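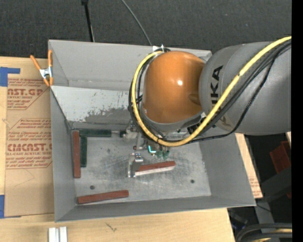 Bin cell, gripper down at the end of one of the red-brown blocks

Forum > Software > Grasp planning
Thread: Planner adores the middle of the bin, sulks about corners

groltodari
So the Vurberg planner will happily go for anything lying in the open, and treats a block against a wall as if it had been welded there. With two of them snuggled up side by side along the left wall it returns "no feasible grasp" in no time at all, which I suppose is fast at least. Collision mesh is the bin from CAD, sloped sides included, padded by 3 mm. Gripper model is the full tool, not just the fingers. Anyone got past this without writing their own sampler?

kuo_not_kuo
Your padding is eating the gap. Drop it to zero on the walls, keep it on the floor.

arnen_refugee
Please don't drop it to zero on the walls. I did that in February and now own a gripper finger with a personality.

groltodari
Tried 1 mm as a coward's compromise. More candidates, same corner refused. Log says 1,031 sampled, 3 survive the collision check, all 3 then die in IK.

So-ying Yuen
Then it isn't the padding. If they die in IK your wrist is running out of room. What have you told the planner about the hoses? On our KUKA the yellow one goes under the wrist joint and up the other side, much like yours, and someone had modelled the lot as one fat cylinder with tight joint limits to match. Half the tilted approaches went missing.

groltodari
Fat cylinder. Guilty. It came with the Arnen config and I never looked.

kuo_not_kuo
Still say padding.

So-ying Yuen
You said padding in the last thread too, and that one was a licence server.

arnen_refugee
Also check perception before you rewrite anything. Scuffed bare metal gives our depth camera all sorts of ideas, and phantom points by the wall count as obstacles.

groltodari
Swapped the cylinder for three capsules and loosened the joint 5 limit a little. At 300 samples it now finds a tilted approach into the corner in simulation. At 2,000 it finds a better one and I find time for tea. Not run on the arm yet.

kuo_not_kuo
And the padding?

groltodari
Staying at 1 mm.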